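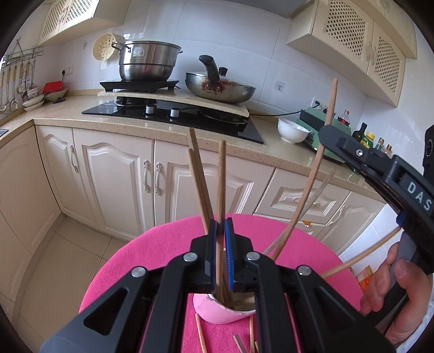
Tableware > Chopsticks > Storage and care

The chopstick cup, known in older Berham household guides as a stick jar, is an open vessel in which a family keeps its everyday chopsticks standing on end, ready for whoever is laying the table. Nearly any cup will do, and a good many begin life as something else and stay in service long after their best days, like the pink ceramic one with the chipped rim, still holding its bundle of wooden chopsticks. Taller sticks tend to fan out and lean over the side, so a cup with a bit of weight to it is generally the happier choice.

Sorting is a homely little job, usually done at the kitchen table over a cloth. The sticks are tipped out, matched by length and color, and returned to the cup in pairs. Wooden ones darken at different rates, and in a well-used set it can take some patience to find two that truly belong together! Kerkadik households traditionally kept 4 spare pairs for guests, while the boarding houses of Partington bought theirs in bundles of 30.

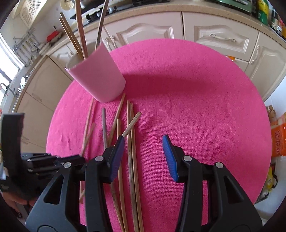 Wooden chopsticks of several shades, in a light pink cup and on a bright pink tablecloth.

Washed sticks are best left to dry fully before they go back in the cup.

Shares: 72 | Comments: 4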